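2021-11-03

**Textile Room, Astham House. Daily record.**

The day was given over to the drying and sorting of the household linen, in continuation of the work begun under the Woldemariam bequest. I was at my desk by the usual hour and found the heating in order, the blinds down on the street side, and the previous entry unsigned. I have signed it on behalf of Zahira Hartono, who will countersign on her return.

The inventory now stands at 2,113 items. It had been my hope to report a figure closer to the one given in the original schedule, but the schedule counted napkins by the dozen and the present register counts them singly. The two will not be reconciled before December. I have written to the Nadow office to say so and have asked that the older figure be withdrawn from any correspondence sent out under our name.

The greater part of the morning went to paperwork. Six of the storage boxes from Nadow had been labeled with the wrong series letter, and each label had to be removed, rewritten and entered in the book of corrections. The adhesive on the Stovov labels is stronger than we were led to expect. I used the flat bone folder and worked slowly from one corner. One box lid was torn in the process and has been mended with paper tape. A replacement has been requested.

I then turned to the question of the cloths in everyday use, which are not part of the bequest and have no register of their own. It has long been the practice to leave them folded over the edge of the sink, and I have objected to this in earlier entries. They do not dry evenly and they take on a smell. A small wire rack is the proper arrangement, placed on a clear white surface where any drip or stray thread can be seen at once.
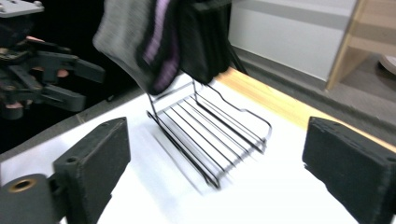 The instructions for the use of such a rack have accordingly been drafted and are set down in this book until the printed sheet is approved. A cloth is to be held open by its two upper corners before it is brought to the rack. It is to be lowered, not dropped. It should lie across the wires in a single layer wherever its size permits, with the hem hanging free. No second cloth is to be placed over the first. A cloth that is still dripping is to be wrung out again at the sink and brought back.

I considered whether to add a line on the washing of the rack itself and have left it out for now. The matter belongs with the general cleaning schedule, which is under revision.

There was some discussion by telephone with the Nadow office as to whether dark cloths should be kept apart from pale ones at the drying stage as well as in the wash. Their view is that separation at the wash is enough. My own view is more cautious. Dark gray cotton in particular has given us trouble in the past – a faint tide line was left on a table cover two winters ago, and it was never fully removed. I have recorded both opinions. Until the matter is settled, dark cloths will be dried by themselves.

The midday break was taken late. On my return I checked the linen press and found the upper shelf overfull. Several of the larger tablecloths had been folded in quarters and stacked without tissue, contrary to the guidance. I took them down, refolded them in thirds with a roll of tissue at each fold, and moved the heavier pieces to the lower shelf. Up to 40 pieces may be kept on a shelf of that depth, and the upper one is now within the limit.

The afternoon post brought the estimate for new shelving from Woldemariam. It comes to a little more than had been set aside, and the delivery charge is listed separately. I have asked whether the charge may be waived if we accept delivery together with the order of 1,000 acid-free tissue sheets, which is due to us in any case. A reply is expected next month.

I spent the last part of the afternoon on the folding of small cloths, a subject on which the present guidance says very little. The corner hold described above serves for this as well. When both upper corners are taken up together, the cloth sags in the middle, and the lower edge can be brought into line before anything touches the surface. It is slower than shaking the cloth out and laying it flat, and I would not ask for it in the case of floor cloths. For anything with a hem worth keeping straight, I believe it should be the rule.

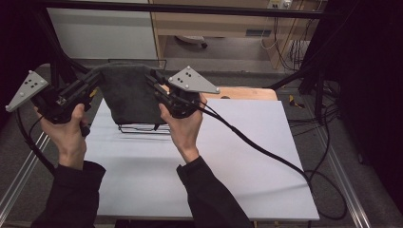 **Matters Carried Forward**

The printed sheet on drying is to be sent to Zahira Hartono for approval. She may wish to shorten it. I would ask only that the line about a single layer be kept.

The remaining Nadow boxes are to be checked against the series list before any more labels are applied. The mended lid is to be used for light contents only.

The key to the linen press was found in the door at the close of the day and has been returned to the hook in the office. I have made a separate note of this in the key book, with the time.

One pillowcase from the bequest, with drawn-thread work along the open end, has been set aside for a second opinion. There is a weak place near the seam that I do not remember from the first inspection. It is in the shallow drawer, flat, between two sheets of tissue, and is not to be moved before it has been looked at.

Blinds left down. Heating turned to the night setting. Entry closed.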